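Paper Week: pictures from the folding table (and the floor)

Posted October 7, 2019

Hi again! I promised a few of you that I would put up the paper pictures before the leaves came down, and I'm just about keeping my word. Paper Week is the week when my sister-in-law Chrysanthi Sarantis and I clear out the big room, get out every sheet we own and fold until our thumbs are sore. We started doing it one rainy May and have moved it all over the calendar since then. Captions are mine, so blame me for the spelling of anything Japanese.

A word about the paper, as I always get mail about it. The big bright sheets come from Pludero, a little shop that sells by the roll end. The thinner stuff is Nukberg, which I love for boats and hate for anything with a sharp beak. You can use gift wrap too, but the white cracks along the folds show up something awful.

1. The crane that wouldn't
Chrysanthi's first crane of the week. She pulled the neck too early (she always does) and it ended up looking over its own shoulder. We kept it anyway and it lives on the bookshelf now.

2. Boats, boats, boats
Markos Mavromatis came by with his two girls and they went straight for the boats. I think a paper boat is the best first fold there is, and you get a hat halfway through, so everybody is happy even if you stop early.

3. The star garland
Strips, little knots, pinch the sides. This took 40 stars and most of an evening with the radio on. It hangs over the kitchen door and I walk into it every single morning.

4. Bone folder, old faithful
My grandmother's, worn down on one side. If you only buy one thing for this hobby, make it one of these! A butter knife handle will do in a pinch, but go slowly with it on dark paper or you'll get shiny marks.

5. The box with the wrong lid
You fold the lid from a sheet a hair bigger than the bottom. I folded it from a sheet a hair smaller. It is now a very nice tray for paper clips.

6. Going big, and green
By the middle of the week we always get the itch to fold something large, and large means the floor. Tile is lovely for this, hard and flat, so you can really lean on a crease.

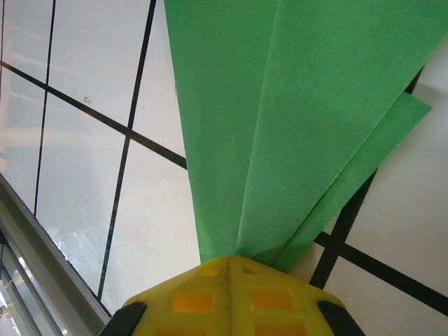
The trick with long panels is to make every crease twice, once softly to find the line and then again with your whole weight behind it. Long creases that run together toward one end are the fussy kind, and if the first one drifts, all the others drift along with it. I like a strong bright color for this sort of fold, with the shade changing a little from one panel to the next as the light hits it. Markos says I only like it because I bought too much green. He has a point, there's still a roll of it under the stairs.

7. Lunch break
Spinach pie on paper plates, which Chrysanthi then tried to fold. They don't fold.

8. The scrap bag
Never throw out your offcuts! Ours go in a pillowcase and come back out as bookmarks, gift tags and those tiny stars from number 3. I did lose a good pair of scissors in there for two days.

If you folded along at home, send me your pictures and I'll put them up on the next page. I'm still after a decent pattern for a frog that really jumps, so if you have one, please write. Mine mostly falls over on its face.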